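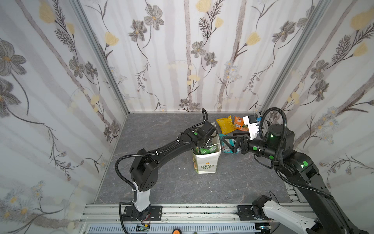
Kalau Two-Arm Bagging Station
From Fativent
Item 704
Ships fully assembled, arms already mounted on the front rail

Hi, I'm Caoimhe Gallagher, and I write the equipment pages for Fativent. I also spent most of August standing next to a Kalau on a packing floor with a notebook and sore feet, so this page is longer than the others on the site. If you only want the specs, scroll down, they're near the bottom.

The Kalau puts mixed small goods into open paper shopping bags. Chips, candy, snack bars, crackers, that kind of thing. It's two robot arms bolted to one rail, side by side, reaching over a shared work surface. You stand a bag up in the middle, you put the items down near it, and the arms take turns loading. They can pick up items that are lying any which way, a bit crumpled, some facedown, which matters a lot if you've ever tried to get a bag of chips to sit neatly in a tray (please don't, I've tried).

Who it's for

Small gift and snack packing rooms. Places that make up bags by hand today, with a crew you could fit around one lunch table, and where the mix changes all the time. If you're running the same three boxes all year at high speed you want a proper line, and I'll happily tell you that on the phone and lose the sale.

Eltar is the kind of place I mean. They pack holiday and thank-you bags for offices, and they have 13 people on the packing floor in the busy months. Their lead is Golnar Fallahi, and she let me hang around and ask annoying questions for the whole of their first month with the station.

What the first month was like

Slow! I'll say that up front. The first morning was mostly the station picking up a candy bag, thinking about it, and putting it down again next to the shopping bag. Kourosh Bahrami had been doing bags by hand at Eltar for years and he could fill a row of them in the time it took the Kalau to do one. He mentioned this a few times.

By the second week it had gotten better with the soft packets and was still bad with flat bars. A bar lying flush on the surface doesn't give the fingers much to get hold of, and the arm would skate it along until it hit something. We changed the approach angle in the item settings and that fixed most of it. It still misses a bar now and then. When it does, it tries again, and if it fails four times it stops and waits for a person.

That waiting turned into a topic of its own. The station beeps when it's stuck. The original beep was awful — Golnar's word was ruder — and people were walking over to shut it up before they'd even looked at what was wrong. You can now turn the sound off and have it hold still with a message on the screen, and Eltar runs it that way all day.

What people do now

I get asked about this more than anything, usually a little sideways, so I'd like to give it some room.

Nobody at Eltar was let go when the Kalau came in. Golnar told the crew that before the crate was opened, and she wrote it down and pinned it up by the time clock, and I think that did more for the mood than anything we brought with us. I can't promise what your company will do. I can tell you we ask about it on the first call.

The jobs did change, though. Filling bags used to be everybody's job, and now there's one person tending the station per shift. That person stands the bags up, puts out the items, checks what went in, clears the jams, and closes the bag. The rest of the crew is on ribbon, cards, and the fragile stuff (glass jars, anything with a bow). Tending isn't hard on the hands, and the reaching and twisting is much less. Jamshid Ghasemi has a bad shoulder and asked to be first on the rota, and he's pretty much the house expert by now.

But tending is duller than bagging. Jamshid says so himself. When everyone fills bags together around a table there's talk going the whole time, and when you're tending you're off at one end watching two arms. Eltar started with full shifts on the station and dropped that quickly. They swap after every break now, and the station got moved so the person tending faces the rest of the room. If you buy one, think about where it's going to go before we show up with it. I've put this in the site survey form too.

There's also the question of who gets to say it's wrong. At first the crew would see the arm about to do something silly and just let it, figuring somebody in the office had set it up that way. Nima Tabrizi was the first to hit pause and say no, that cracker bag is going to get squashed under everything else, heavy things go first. She was right, and packing order is now something the floor sets and the office doesn't touch. There's a button for it.
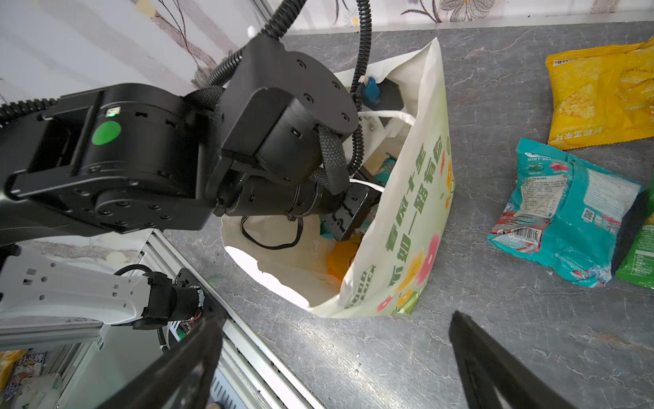
Loading order, by the way, is the setting you'll spend the most time on. You give each item a rough weight and say whether it can take something on top of it, and the station works out a sequence from there. You can overrule it for any recipe. Nima keeps the crackers last, always, and puts candy down the sides to fill the gaps. I'd copy her if I were you.

Getting the bag right

Paper bags are fussier than you'd think. What works:

Open the bag all the way and crease the bottom flat so it stands up by itself.
Fold the rim if the paper is thin. It gives the mouth some stiffness and the gripper has less to catch on.
Get the handles out to the sides or lying flat. Handles flopping across the opening are the most common thing I saw snagging at Eltar.
Leave some space around the items you set down. Piles are okay, tight piles are not so great.

Sweep up paper bits at break. They don't stop the arms but they get under the bags and make them lean.

Teaching it a new item

You show it the item, a few times, in different positions. Then you guide the arms through picking it up and letting it go in the bag. Kourosh, who had the most to say about the speed on day one, does most of the teaching at Eltar these days. He has a nice light touch and it shows up in how the arms handle things. For a normal snack packet, plan on a coffee break's worth of time. Slippery or very flat items take longer and you may want me on the phone for the first one.

Eltar got a raise attached to teaching, which Golnar had to argue for. I'd bring it up with your own boss early. It's a skill and it takes patience, and if it's just dumped on whoever is standing nearby you'll get sloppy demonstrations and then a sloppy robot.

Things it won't do

It won't tie ribbon.
It won't fold tissue paper, although we've had a go at it and there's a very funny video on Golnar's phone.
It won't tell you a packet has a pinhole in it. A person still needs to look.
It won't hurry. You can turn the speed up a bit, but past a point the soft packets get crumpled and you're back to redoing bags by hand.

Glass and anything sharp: no, please.

What's in the crate

Two arms on the shared rail, with cables already run and tied down
Grippers, fitted
Work surface and screen
One spare set of gripper fingers
Stop button on a long lead (put it where the tending person can reach it without leaning in)
Printed quick guide, wipe-clean

You'll need a level floor, a regular power outlet, and decent steady light. Sun coming in low across the work surface bothered the cameras at Eltar late in the afternoon, and they hung a blind.

Specs

Arms: 2
Working hours per day, recommended: up to 13
Recipes stored: 704
Tries per item before it stops and waits: 4 (you can lower this)
Training visits included: 6
Bags: paper, open top, self-standing

That 704 is a weird number and people ask. It's what fits in memory. Nobody has come close to filling it, Eltar included.

Looking after it

Wipe the fingers down at the end of the shift. Snack packets leave a film on them and grip gets worse so gradually that you don't notice. Look over the cable loops on both arms once a week, and check that the ties are snug and nothing is rubbing. If a cable sleeve looks worn, send me a picture and I'll tell you if it needs swapping. Don't tighten the joint screws yourself, even if you're handy. Kourosh did, we had words, we're fine.

Also from us

Shokri bag stand: holds thinner bags open from the outside, so you don't need to fold the rim. Fits any Kalau. Eltar bought one and then went back for another.

Quiet mode is included now. If you have an older station that still does the beep, write to us and we'll send the update free.

Asking for a demo

Send us a box of what you really pack, including the annoying items, and some of your own bags. We'll run them here and you can come watch, or we'll call you while it's going so you can see the misses as well as the hits. Bring somebody from your packing floor if you visit. They ask better questions than managers do (sorry), and they're the ones who'll be standing next to it. Mornings are best for calls, and I'm usually the one who picks up.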